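Last updated: January
Filed under: Course Materials > Household Management > Handouts

MOSTMONT COLLEGE OF DOMESTIC SCIENCE
HM 436: Kitchen Work and the Care of Tableware
Unit 4 Handout - The Sink, the Rack and the Dishwasher
Instructor: Adelmo Dal Bello

Students should read this handout before the practical session in the Bukon Building and bring a copy with them. It replaces the earlier notes on draining and stacking, and the terms used in it are the terms that will be used in the written assignment.

1. Purpose of the unit

Unit 3 dealt with the washing of dishes by hand. The present unit is concerned with the period between washing and storage, during which a dish must be set down somewhere, allowed to drain, and moved again. In a small kitchen this period causes more disorder than the washing itself. Dishes are left on the counter, the counter is then needed for food, and the dishes are moved a second or third time before they reach the cupboard.

The unit treats the sink, the drying rack and the dishwasher as one work area. A student who has completed it should be able to plan the path of a single plate through that area and to state how many times the plate is set down along the way.

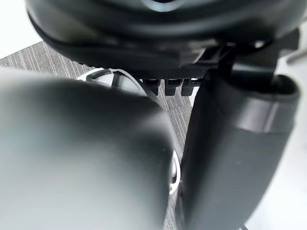

Page 2 of 6

2. Terms

Bowl. One compartment of a sink. A double-bowl sink has two, which may be of equal or unequal size. Where they are unequal, the terms "larger bowl" and "smaller bowl" are preferred to "main" and "side," as households differ on which bowl is used for which task.

Divider. The ridge between the two bowls. Its height matters. A low divider allows a long pan to lie across both bowls, while a high one keeps dishwater from passing between them.

Deck. The flat part of the sink behind the bowls, where the faucet and its fittings are mounted.

Over-sink rack. Any rack that rests on the rims of the bowl and drains directly into it. The group includes rigid wire racks, adjustable racks whose ends can be moved in or out, and roll-up racks made of parallel rods joined by connectors.

Landing place. The surface on which a dish is set down between two steps of the work. A landing place may be a rack, a towel, a tray or a clear section of counter. It should be chosen before the dish is picked up.

3. The over-sink rack

The chief advantage of the over-sink rack is that water falls into the bowl and no tray has to be emptied. The chief disadvantage is that it closes off part of the bowl. Anything left beneath the rack becomes difficult to reach, and students should look through the rods before laying dishes on top. In the second picture a pink dish is resting on the rack, and there is a round steel bowl in the bottom of the sink below it.
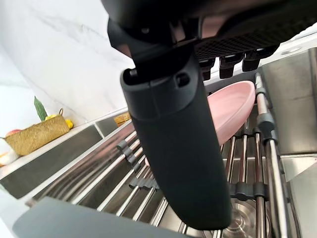
DRAINING AND DRYING

3.1 Position of the rack. The rack should be seated fully on the rim at both ends. A rack that rests on a faucet base, a sponge or a folded cloth will rock when a dish is placed near one end. After any adjustment, press lightly on each corner with the flat of the hand.

3.2 Position of the dish. A plate laid flat on the rods drains slowly, especially if it has a raised rim, because water collects inside the rim or against the foot. It is nevertheless acceptable to lay a plate flat for a short time when the rack is serving as a landing place and the plate is going directly to another location. For drying, the plate should be tilted or stood on edge if the rack provides support for this. Cups and bowls are placed upside down.

3.3 Spacing. Dishes on a rod rack should not touch one another. The Wevell household survey, which drew on 1,915 returned forms, found that crowding was the most common complaint among owners of small racks. The authors recommended a second round of drying over a fuller rack, and this course follows that recommendation.

3.4 Care of the rack. Wash the rods with the same detergent used for the dishes. Pay attention to the connectors and end pieces, where residue settles and is easily overlooked. Roll-up racks should be dried open before they are rolled. They should never be stored wet in a closed drawer.

4. The clear bowl

In a double-bowl sink with one rack, the general rule is that one bowl is covered and the other is kept clear. The clear bowl remains available for rinsing, for filling a pot and for emptying a glass. If both bowls are occupied, every new task begins with moving something.

The larger bowl is usually the better choice to keep clear. It accepts a stockpot or a sheet pan, and its drain strainer can be lifted out and emptied without disturbing the drying dishes. The kitchen used for this unit is arranged in that way, with the rack across the smaller bowl on the right and the larger bowl on the left left empty. The faucet stands between the two.

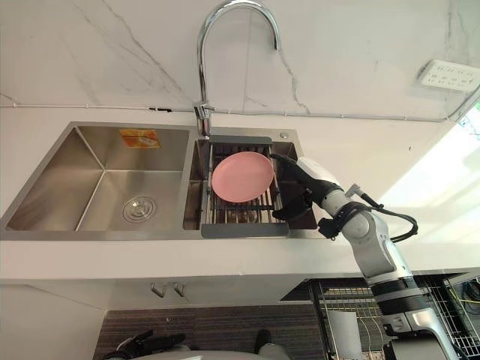 Households with a single bowl cannot follow the rule in full. They may cover half of the bowl and keep the other half open, or they may take the rack away entirely whenever dishes are not draining. Students who cook at home with a single bowl are asked to try each method for one week and to note which one was easier to keep up. The notes are not graded, but they will be discussed in the seminar.

Steel bowls show water marks readily. At the end of each session, wipe the walls from the rim downward, then the corners, then the floor, and finally the strainer. Abrasive pads should not be used on a brushed finish. If a pad must be used on a burned deposit, it should follow the direction of the grain.

5. From rack to dishwasher

Many households that own a dishwasher also keep a rack at the sink. The two are often used without any settled relation between them, so that rinsed dishes and clean dishes share the same rods. This is the source of a familiar uncertainty: a person entering the kitchen cannot tell whether a plate on the rack is finished or waiting.

The course recommends that each household decide on one meaning for the rack. Under the first arrangement, everything on the rack is clean and goes to the cupboard. Under the second, everything on the rack has been scraped or rinsed and goes to the dishwasher. Either arrangement is satisfactory. A mixture of the two is not, and in the practical session it will be marked as a fault.

5.1 Opening the machine. Open the door or drawer before lifting the dish. A person holding a plate in one hand and pulling at a drawer with the other is likely to knock the plate against the counter edge. Make certain that the floor in front of the machine is free of mats that may slide.

5.2 Direction of travel. Where the dishwasher is to the right of the sink, work from left to right - scrape, rinse, rack, machine. Where it is to the left, reverse the order. Avoid carrying a dripping plate across a clean counter.

5.3 Loading a plate. Hold the plate by the rim. Lower it until the edge is between the supports and release it only when it stands without help. Plates of the same size are kept together. The first plate is placed toward the back, so that later plates do not have to be passed over it. A drawer model should be pulled out far enough to reach the back row.

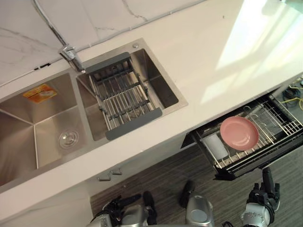
5.4 Closing. Before closing, check that nothing projects above the top of the drawer or through the bottom of a basket. Close slowly. If resistance is felt, open the drawer again and find the cause.

6. Practical session

The session is held in Room 300 and lasts about two hours. Students work in pairs, one carrying out the task while the other records each occasion on which a dish is set down. The pair then exchange places. Long sleeves should be rolled above the elbow and rings removed.

Each student will seat and adjust an over-sink rack, move a plate from the rack to the dishwasher, and leave the sink area in the condition in which it was found. Speed is not assessed.

7. Written assignment

Draw a plan of the sink area in a kitchen known to you. Mark the bowls, the faucet, the rack if there is one, the dishwasher and all landing places. Trace the path of one dinner plate from the table to storage and number each point at which it is set down. Add one page proposing a single change to the arrangement, with an account of what the change would cost the household in space or convenience.

Assignments are handed in at the Barros Reading Room desk before 4 p.m. on the final day of the unit. Late work requires a signed note from the instructor.

Mostmont College of Domestic Science | Contact the Course Office | Back to top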